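When a Robot Has to Stop

Robots can do the same job over and over without getting bored. They can also make mistakes. When something goes wrong, a good robot has to notice and stop. This page looks at one fault at a computer recycling workshop in Bastbridge, and what people did about it.

What the workshop does

Old computers have useful parts inside. There is metal that can be melted down, and there are parts that still work and can go into another computer. The workshop takes the cases apart so the pieces can be sorted.

Some of the work is done by a robot arm called Prusik. At the end of the arm are two fingers, called a gripper. They open and close like your thumb and pointer finger. A small camera near the gripper shows what is in front of it.

What went wrong

One morning in December, Prusik was told to take hold of a plastic latch inside a computer case. The gripper closed on the latch, but it closed on a power wire as well. The arm began to lift, and the wire pulled tight.

Wires are hard for robots. A metal box keeps its shape, so a robot can learn where its edges are. A wire bends, loops and slides behind other things. It can be in a different spot in every computer.

Prusik has a sensor in its wrist that measures how hard it is pulling. The limit was set at 50 newtons, which is close to the force you need to lift a five-kilogram bag of potatoes. The wire came off its plug before the pull got that high, so the arm kept going. Wumpini Sowah, the technician on duty, saw the wire moving and pressed the red stop button.

Hands and robots

The workshop's rule is that the arm must be stopped before anyone reaches in to free a wire. A gripper can pinch, and a robot does not know that a finger is sore.

Look at the fingers of the gripper near the bottom, then find the coloured wires. The bright blue piece in the middle is a latch.
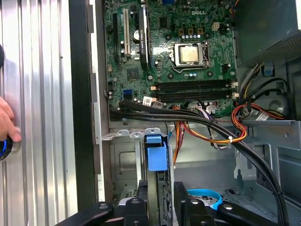
How it was fixed

The wire was the only thing damaged. The team then made three changes:

The pulling limit was lowered from 50 newtons to 36.
Prusik now lifts a tiny bit, stops, and checks its camera before lifting more.
If the camera shows a wire between the fingers, the gripper opens and a person is called.

They tested the new settings on 371 old computers. The arm is slower now, and it calls for help more often.

Words to know

Fault: when a machine does not work the way it should.
Gripper: the part of a robot that holds things.
Newton: a unit for measuring a push or a pull.
Sensor: a part that measures something, such as force, light or heat.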